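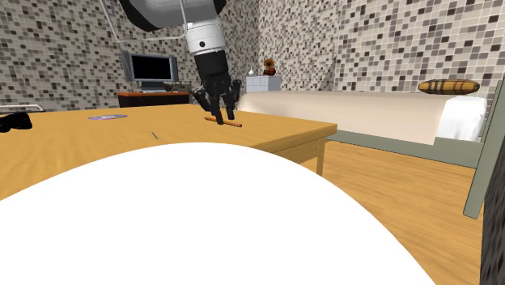 torno_sur respondió:
En mi planta lo vendieron igual: primero se prueba en simulación, luego se instala la célula y el operario «pasa a tareas de supervisión». Dos años después superviso cuatro células y cobro la misma categoría que cuando alimentaba una.

bancada7 respondió:
Depende del convenio. En Zaratero pasamos en noviembre el picking de piezas pequeñas a dos brazos y ningún puesto bajó de grupo. Lo que cambió fue el contenido: antes 400 referencias por turno a mano, ahora 137 incidencias en el primer mes que había que clasificar, etiquetar y devolver al integrador. Ese trabajo no figuraba en ninguna ficha de puesto.

torno_sur respondió:
¿Y quién lo hacía?

bancada7 respondió:
Los dos más antiguos de la línea. Sin plus. Se reclamó y se está negociando.

Compartir 6 | Comentarios 14

kappa_mm respondió:
Trabajo en la parte de simulación, en Flarside. Un matiz técnico sobre el agarre de objetos finos tumbados, tipo lápiz o varilla: la pinza tiene que bajar hasta rozar la mesa y cerrar casi a ras. El margen en Z es mínimo. En simulado el contacto con la superficie se resuelve con un parámetro de rigidez; en real, con un error de calibración pequeño, se para por exceso de fuerza. Cada parada de esas la rearma una persona. Cuando se calcula el ahorro, ese tiempo no se imputa.

nodo_gris respondió:
No estoy de acuerdo con lo de que no se imputa. En Steyn se registra como microparada con código propio y entra en el OEE. Si en vuestra planta no se hace es un problema de gestión, no del robot.

kappa_mm respondió:
Entra en el OEE de la máquina. No entra en la carga de la persona, que en esos minutos deja otra tarea a medias. Son dos contabilidades distintas.

nodo_gris respondió:
Eso sí lo acepto.

lima_fina respondió:
Pregunta de alguien que está al otro lado: me ofrecen pasar de montaje manual a validar escenas simuladas. Turno de mañana, silla, pantalla. Revisar 200 intentos de agarre y marcar válido o no válido. ¿Alguien lo ha hecho de forma continuada?

bancada7 respondió:
Un compañero, cinco meses. La espalda mejor, la vista peor. Pide por escrito las pausas de pantalla y el criterio de validación. Si el criterio es ambiguo, las discrepancias te las cargan a ti.

torno_sur respondió:
Y pide reserva de puesto. Cuando el modelo ya acierte, la validación se acaba y el puesto de montaje estará cubierto.

kappa_mm respondió:
En Flarside no se ha acabado. Cambia la pieza y se vuelve a empezar. Pero la reserva la pediría igualmente.

lima_fina respondió:
Anotado. La oferta habla de «adaptación funcional» y no menciona la vuelta. Lo consulto con la sección sindical antes de firmar.

Compartir 2 | Comentarios 5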